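Search this site
Category: Storage and Moving Help
Updated March — by the Trivard Storage desk

Frequently asked questions: packing and storing in plastic bins

How much can I put in one bin?
Our 60 litre bins are fine for clothes, linen and toys. For books, fill them a third of the way and top up with something light.

Do you rent bins for a move?
Yes. The Groltau depot keeps 300 on hand. The minimum hire is 3 days, and the deposit is refunded when the bins come back clean.

Can bins be stacked?
Only with the lids clipped on. Put the heaviest at the bottom and leave a gap from the wall so air can move.

Will plastic keep moisture out?
It keeps splashes out — it won't dry things that went in damp. Air doonas and woollens for a day before you pack them.

What can't I store?
Paint, petrol, gas bottles, food and anything living. The full list is in your hire agreement.

Does colour matter?
Not to us. Plenty of customers pick one colour per room, which saves reading labels on moving day. 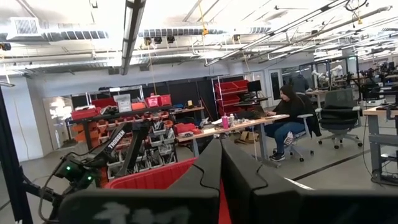 If you do use labels, put them on the short end as well as the lid. Tape comes off more easily with warm water and a little eucalyptus oil.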